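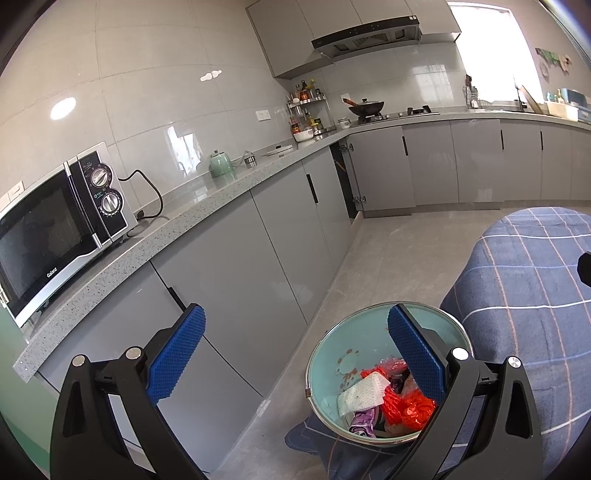 第4回 台所のごみと、その居場所について

生活環境論(講義メモ・配布用)

1 前回の積み残し

前回の小テストで「ごみ箱の定義を述べよ」と出したところ、「見ないふりをするための家具」という答案があった。加点した。ただし今回の範囲では、もう少し退屈な定義を使う。すなわち、分別が済むまでのあいだ物を預かる容器、である。預かりっぱなしの人は今日の話をよく聞くこと。

2 透けるごみ箱、透けないごみ箱

台所の床に置かれた丸いごみ箱を例にとる。壁は青緑がかった透明で、縁は銀色。中身は丸めた白いティッシュ、赤いポリ袋、紫のポリ袋、それに赤みの強いオレンジのネット。教科書の図ではごみ箱の中身はたいてい均一な灰色に塗られているが、現実の台所はこのように妙に華やかである。

透明な容器の長所は、満杯に近いことが外からわかる点にある。短所は、来客にもわかる点にある。どちらを重く見るかは各家庭の哲学の問題で、試験には出さない。

3 袋とネットの扱い

本講義では架空の自治体ルールを持ち出さず、自分の住む地域の分別表を使う。次回までに手元に用意すること。冷蔵庫に貼ってあるはずだが、貼ってあることと読んだことがあることは別である。

ポリ袋:畳むか結ぶかして体積を減らす。丸めて放り込むと、袋の形をした空気を捨てることになる。
ネット類:口を縛って小さくする。広げたまま入れると他のごみに絡み、取り出すときに一族全員がついてくる。
ティッシュ:特に語ることはない。

4 置き場所と周辺の布

床置きのごみ箱は、調理台から振り向いて一歩の位置が使いやすい。遠いと台の上に仮置きが始まり、仮置きは定住する。

先の例では、青い格子柄の布が腰掛けらしきものから床まで垂れ、ごみ箱はその布の上に立っている。布を敷けば床に直接こぼれにくいという見方もあるし、洗う物が一枚増えたという見方もある。レポートではどちらの立場でもよいが、洗濯を誰がするのかを必ず書くこと。ここを書かない答案が毎年多い。

5 調理台の上

斑入りの灰色の石の台に、Galanzの電子レンジが載っている。電源コードは台の上を回って壁のコンセントへ。コードが台を横切ると、その区間は拭き掃除の空白地帯になりやすい。コードは持ち上げて、下も拭く。拭いたつもり、は記録に残さない。

6 実習

自宅のごみ箱を一つ選び、14日間、袋を替えるたびに次を記録する。

捨てた袋の重さ(グラム)
いちばんかさばっていた物
それを小さくできたかどうか

提出は800字以内。昨年度、ごみ箱への愛着を延々と綴った力作があり、読み物としては優れていたが重さの記録が一行もなかった。配点は20点、うち半分は記録の欠けのなさで決まる。一日忘れた場合は空欄のままでよい。あとから想像で埋めた数字は、なぜか毎年きれいな直線に並ぶので、すぐわかる。

ごみ箱のない台所に住んでいる人は、339教室の前の箱に質問票を入れておくこと。同居人のごみを記録する場合は、先に本人の了解をとる。

次回は排水口。昼食は早めに済ませておくことを勧める。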